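Nakel Planner: Frequently Asked Questions

We use cookies to remember your settings and measure traffic. Accept all | Manage choices

What is Nakel?
Nakel is the grasp planning layer of the Ristutov control stack. It takes object poses from perception and returns a ranked list of reachable grasps, each with an approach and a retreat path. It does not drive the motors.

Which perception back end does it expect?
Hayashi is the default. Any node that publishes poses with a covariance will work. Poses without a covariance are accepted, but ranking falls back to distance only.

Does it handle transparent containers?
Yes, with limits. Clear plastic often leaves holes in the depth image, and a patterned surface under it can pull the fitted plane off. Set container_source to "model" and supply a mesh. Eggs in a clear tray segment well on color alone, so the container pose is usually the weak part. 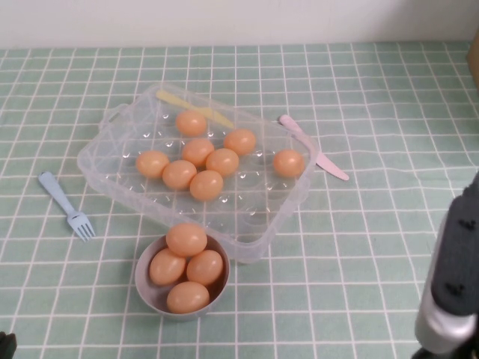

Gristance

Why are objects with the same color and shape given new IDs?
The tracker matches by position first. If an object is hidden for more than 6 cycles, its ID is released. Raise track_hold if the arm spends a long time over the work area. Do not rely on IDs to tell one egg from another after a long occlusion.

What about items that are not targets?
Load them as obstacles. A plastic knife lying inside the tray along its back edge limits the approach angles for the eggs near it. A fork or knife outside the tray matters only for the sweep of the lower jaw. Obstacles are padded by 2 mm unless you change pad_default.

The planner returns error 518. What does it mean?
No grasp passed the collision check. Log the rejected candidates with --dump-rejects and look at the first contact pair. In most reports the pair is a finger and a neighboring object, and a smaller opening width clears it.

Are cables part of the collision model?

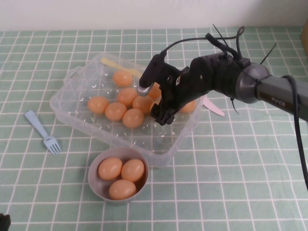
Not by default. The stock arm model covers links and gripper only. A cable looped over the gripper or hanging beside the last link needs its own capsule shapes, added in the tool file. Zip tie ends can be ignored in most cells, but they will show up in a wrist camera mask if one is fitted.

How long should a plan take?
The median on our reference machine is 89 ms with one container and default sampling. Mesh obstacles cost more than boxes.

Can I replan during a move?
Yes, up to the start of the final approach. After that the path is locked until the gripper reports closed or the timeout expires.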